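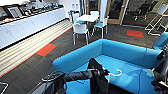
Meet the Kuusisto, a Robot That Tidies Up

The Kuusisto is a robot made by a company called Irkier. Offices can rent it to help keep shared rooms neat. It works in break rooms, lobbies and other places where people leave their things.

How does it pick things up?

At the end of its arm the robot has a gripper. A gripper does the job of a hand. It closes on an object, holds it while the arm moves, and then opens to let go.

Hard objects, like a cup, keep their shape when you lift them. Cloth is different. It folds, hangs down and swings. A dark piece of cloth on a blue sofa is easy for you to spot, but a robot has to work out where the cloth stops and the sofa starts. A hanger is tricky too, with its thin curved hook.

How does it know what to do?

The robot uses cameras to look at the room. A computer compares what the cameras see with things it has learned before. Then it plans a path for the arm that doesn't bump into chairs or tables.

Walid Boutros teaches the robots at Irkier's workshop in Hodport. He had one robot practice with the same coat 300 times. "It dropped the coat 167 times," he says. "Then we changed the way it closes its gripper."

What comes with it?

An office that rents a Kuusisto gets the robot, a charger and a training visit. The shortest rental is 12 weeks. The robot can lift small things only, and it can't use stairs.

Words to know

Gripper: the part of a robot that holds things.
Rent: to pay to use something for a set time.
Charger: a machine that fills a battery with power.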